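Laundry Day at Wallerville: A Visit to the Folding Rooms
December
By Athina Vasilakis

I went to the open afternoon at the Flosis textile care building in Wallerville mostly to learn how other people fold. The part I had come for was the folding stations, small bays with pale walls and a gray marble-patterned top to work on.

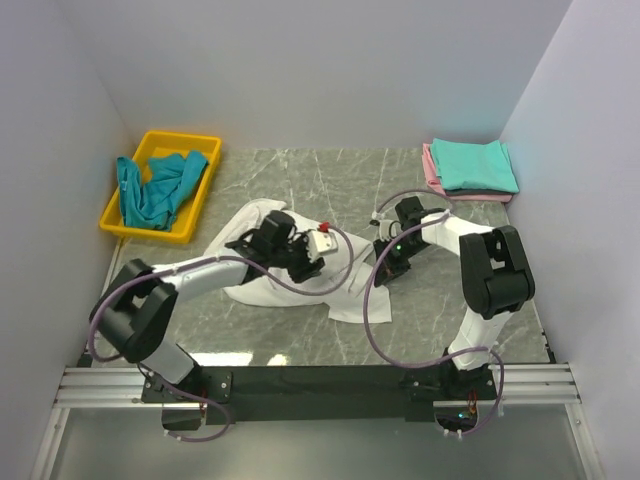 Tamás Pap thought the tops were too small for shirts and said so before we had reached the second bay. At home he folds on the bed, where the sleeves have room to lie flat, and he wanted to know how you would do a bath sheet on a surface like that. Our guide, Assunta Gentile, told him that bath sheets go to the long tables downstairs. The bays are for small goods and single garments.

The white garment in the middle still needed all its work. It was crumpled, with one sleeve-like part reaching toward the yellow tray and the hem lying straight on the other side. Assunta said a straight hem is a good place to start. Her method is to find the hem, square it to the edge of the table, and smooth upward from there. Most people begin at the shoulders and end up chasing the creases down to the bottom.

The arrangement is the same all along the corridor. Unfolded things wait in a tray at the upper left, and finished things are stacked at the upper right. In this bay the tray held a bunched teal cloth, and the stack had a folded teal cloth on top with pink below it. I asked if the colors had to be kept apart. They don't at this stage. Sorting by color is done before washing, and after that the stacks are made up by size.

We were given five cloths each to practice on in the training room, at ordinary tables. The house fold is in half, in half again, then in thirds, with the open edges turned to the inside. Mine came out narrow at one end. Sandro Gentile, who was running the session, unfolded it and showed me that my first half had been off by a finger's width, and every fold after that had made it worse. He had me do it again with the corners pinched together before I laid the cloth down. The second one was better. By the fifth I could make a stack that stayed up when the table was bumped.

The long tables downstairs were the busiest part of the visit. Sheets are folded there by two people walking toward each other. It goes fast and there is very little talking. Fitted sheets are done by one person, with the corners tucked into each other, and I watched several without being able to follow the last step. There is a printed card for it, but they had run out by the time we got to the rack.

Figures from the talk, for those who like them: the building sends out 666 bundles on a normal day, and there are 195 on the shelves at closing for the early van. A bundle of hand cloths is six. Bundles used to be tied with string, and are now held with a paper band because the string left a mark across the top cloth.

The washing floor was closed to visitors, so we saw it through a window from the stairs. It was too steamed up to make out much. The drying room was open and very warm, and we didn't stay long. Annunziata Sala asked about lint, and was told that the filters are cleaned at every shift change and that dark cloths go through last.

Coffee was in the front office, with almond cookies from Russo. There was a table of seconds for sale, mainly hand cloths with a pulled thread or a faded corner. I bought a bundle. They are a little thinner than the ones I have, and they dry quickly on the rail.

Practical notes. The Brullell bus stops across the road, and the visitors' door is on the side of the building, past the loading bays. Parking is limited to the front row. The tour takes about two hours with the practice session. There are stairs, but an elevator can be used if you ask at the desk. Wear something light under your coat for the drying room.

I have since cleared the left end of my kitchen counter for things that still need folding. The fitted sheets are as bad as they were.

Last updated: December
Contact | Copyright Athina Vasilakis | Back to top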